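Cuaderno de taller, acústica de salas pequeñas
Vullville, 12/12/2019

Sigo con lo de la tela Sketent. El folleto promete "sala seca" con una sola capa colgada y yo sigo sin creérmelo. Da un único número de absorción, sin curva por frecuencias y sin decir a qué distancia de la pared colgaron la muestra. Con eso se puede prometer cualquier cosa. Un tejido pegado al tabique trabaja arriba, de los agudos medios para allá, y en los graves es como si no estuviera.

Pesado un retal en la balanza buena: 565 g/m². El folleto dice "alta densidad", que no es una unidad. Al menos pesa lo que uno espera de una cortina decente. Soplando a través se nota paso de aire, buena señal. Las telas con dorso plastificado que nos mandaron en abril no dejaban pasar nada y devolvían los agudos casi como el yeso.

Medida en la sala Dewulf, paredes desnudas, globo en el centro, micro en el rincón de siempre. Luego la misma medida con la tela a 12 cm de la pared del fondo. Las palmadas suenan más apagadas y a todo el que entra le parece una maravilla. El problema es que todo el que entra ya ha visto la tela. Pedir la opinión con los ojos tapados o no pedirla.
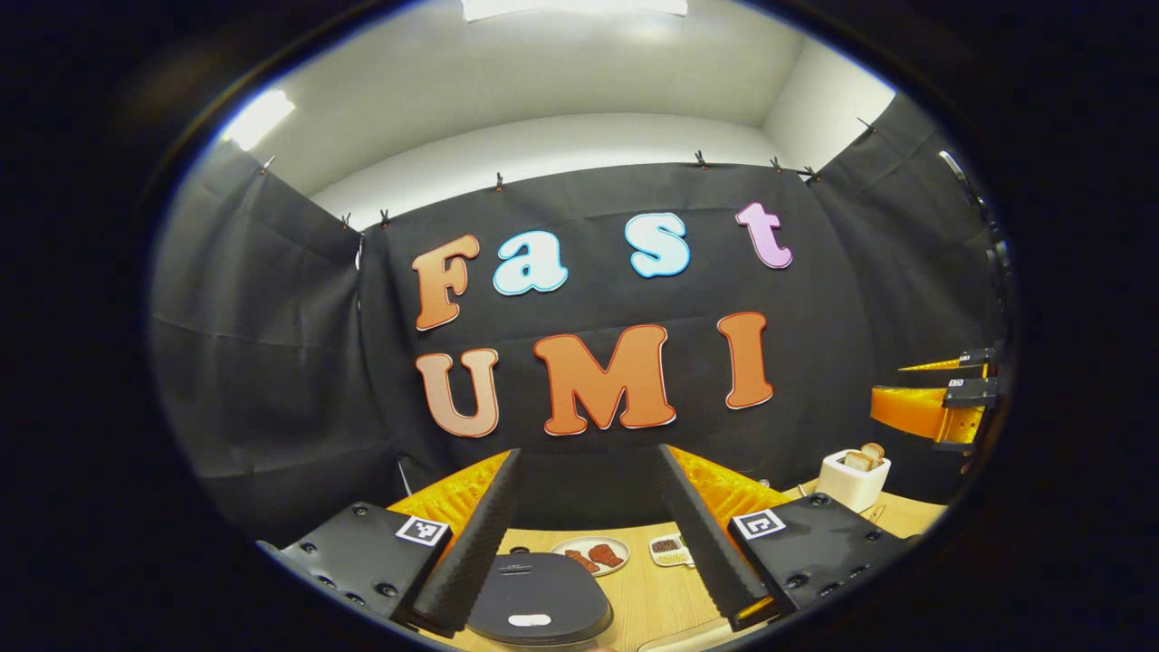

Mirando las curvas con calma: por encima de 1 kHz hay mejora clara. Por debajo de 250 Hz las dos líneas se cruzan varias veces y no me atrevo a decir nada. A 68 Hz sigue el mismo bulto del modo de la sala, intacto. Quien venda tela para quitar eso está vendiendo tela.

Dudas sobre mi propia medida, para que no las saque otro:
- El ruido de fondo estaba en 57 dB con la ventilación puesta. Demasiado. La caída útil es corta y el ajuste de la pendiente depende de dónde empiece uno a mirar.
- Los globos no explotan igual. Repetir con altavoz y barrido.
- Moví una silla entre una serie y otra. Seguramente da igual, pero no lo sé.

Otra cosa que el folleto despacha en media línea: los pliegues. Dice que "el fruncido multiplica el rendimiento". Multiplicar, no creo. Más tela por metro de pared tiene que dar algo más, eso sí, y el coste también sube. Me gustaría ver la cuenta por euro y no por metro de pared, porque con ese dinero igual salen mejor unos paneles de lana mineral con marco, feos pero gruesos.

Sobre la fijación: Tusano propone su carril con ruedas. Bonito y caro. Para probar distancias y fruncidos antes de taladrar nada, con pinzas vale.

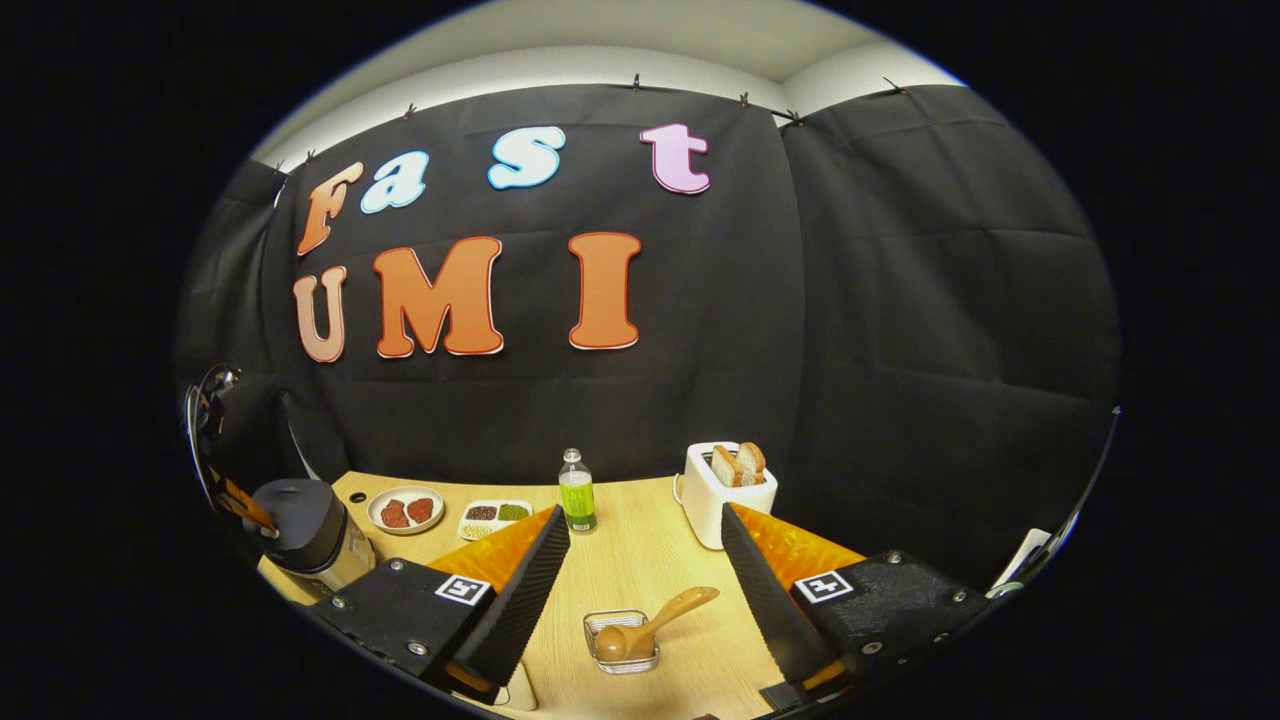
Tela negra con letras, sujeta con pinzas por el borde superior.

Las esquinas me preocupan más que el paño central. Si la tela dobla pegada al rincón se pierde la cámara de aire justo ahí, y el rincón es donde más falta hace. Probar a dejarla cruzar en diagonal, aunque se coma sitio. El techo, además, sigue siendo duro y paralelo al suelo, y el eco aleteante entre los dos no se entera de lo que cuelgue en las paredes. Ningún folleto de cortinas habla del techo.

Pendiente:
- Barrido con la ventilación parada.
- Tela lisa y tela fruncida, misma distancia, el mismo día.
- Pedir a Sketent la curva completa y el montaje del ensayo. Si contestan otra vez con el PDF comercial, lo apunto y no insisto.
- No encargar más metros hasta tener lo anterior.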